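# Orange (Frucht)

Die Orange, bei uns im Norden auch Apfelsine genannt, ist eine Zitrusfrucht -- und ich gebe zu, dass ich hier nicht ganz neutral bin, ich esse sie den ganzen Winter durch! Botanisch zählt sie zu den Beeren, was mich beim ersten Lesen ziemlich verblüfft hat. 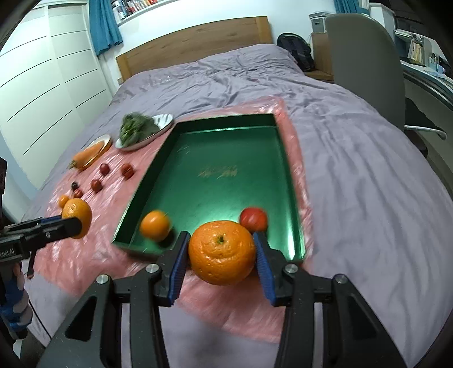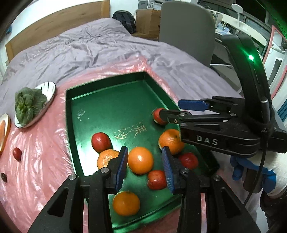
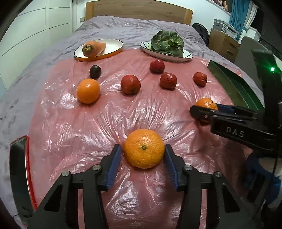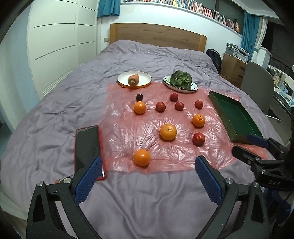 *Bilder 1 bis 3: Orangen, auf den ersten beiden mit grünem Tablett. Bild 4: das Tablett auf dem Bett.*

## Herkunft

Die Orange ist eine Kreuzung aus Pampelmuse und Mandarine und stammt aus China. Der Name Apfelsine heißt ja auch nichts anderes als »Apfel aus China«.

## Sorten

Ich unterscheide für mich Blond-, Navel- und Blutorangen (Letztere sind mir die liebsten). Zofia Lis aus Flurnden schwört auf Navel und kocht daraus fast 35 Gläser Marmelade im Jahr.

## Lagerung

Bei Zimmertemperatur halten sie gut 2 Wochen, kühl gelagert länger. Im August kaufe ich selten welche, da schmecken sie mir einfach zu fad.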